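Course Laboratory Automation, second part
Handout 6: Setup and care of the two-finger gripper on the Skeltley cell
Prepared by Oldřich Říha

Please read this handout before you come to the cell. In July the lab is open until 5 p.m., and the setup takes most of a morning if you do it for the first time.

1. Before you touch the gripper

Move the arm to the service position with the pendant and wait until it stands still. Then press the stop button and hang the red tag on it. The tag stays there until the person who hung it takes it off. Two students at one gripper is enough; the third one keeps the logbook.

2. Fingers and screws

Look at the inner face of both tip plates. Dust and small pieces of plastic film collect there, and the grip becomes weak without any message on the screen. Wipe with a dry cloth. Do not use alcohol on the pads.

Check every screw of the linkage by hand with the short key. If a screw turns, take it fully out, clean the thread, put one small drop of medium thread lock and tighten it again. Do both sides, also when only one was loose. After this work the fingers must close parallel. Test it with a strip of paper at the top and at the bottom of the plates: the paper should hold equally in both places.

3. Zero position and force

Close the fingers slowly without any part between them and save this as zero. Open fully and read the value in the Event window. On our cell it should be 946 counts. If you read less than 940, the zero is wrong and you must repeat the step.

The closing speed is set to 148 for soft goods. Leave it so for the whole course. The force limit comes from the table of Vilém Hrnčiar, which hangs inside the cabinet door.

4. Wrist camera

The camera has to see both finger tips, one in each lower corner of the picture. If one tip is missing, the bracket has turned. Loosen it, correct it and run the camera calibration again.

5. Test pick from the basket

For the test we use the round wicker basket and the wrapped toy sandwich. Bring the fingers down over the near rim, one on each side of the sandwich, and stop there to compare the view before closing. 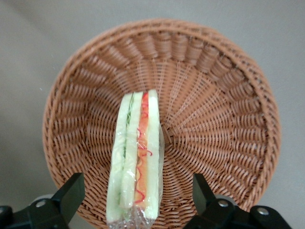 Radek Kopecký remarked in the last course that he would do the paper test again after the first 800 picks, as a fresh screw can settle a little. I agree with him, and it is now in the logbook as a separate line. The full inspection stays at 2000 picks.

6. To hand in

One page per group: the open value, the screws you had to tighten, and the result of the paper test. Give it to Nikola Kaczmarczyk before the next lab.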